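August
Words by our technology desk

It takes 400 goes to teach a robot to put one thing on one plate. I know this from Lernico, a small firm on the second floor of what used to be a carpet showroom, where I spent a morning being a bad example.

The firm's project is called Panis, and the idea is simple enough to explain to an uncle. You pick up a pair of grippers, do the job yourself, and the software keeps a record of how your hands moved. Later a robot has a try. It has your habits by then, including the dithering.

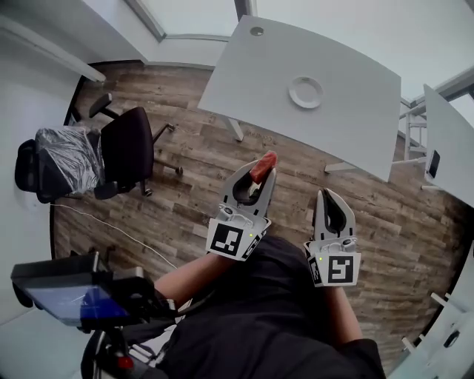
Teaching by hand is slower than it sounds, and much harder on the shoulders. You squeeze, you carry, you let go, you begin again. Squeezing is the delicate part: a red, sausage-shaped object held between two rubber-lined fingers commands a respect no sausage ever got from me at breakfast, and the white plate on the desk starts to look a long way off. The other gripper, open and empty, waits its turn like a best man.

By lunch the Panis folder held 1,682 attempts, of which 135 were mine. I was told that 2 of those were "lovely". The rest will be kept, I gather, so that the robot can learn what hesitation looks like.

Shares 135 | Comments 2
Contact us | Copyright Iltska Magazine | Back to top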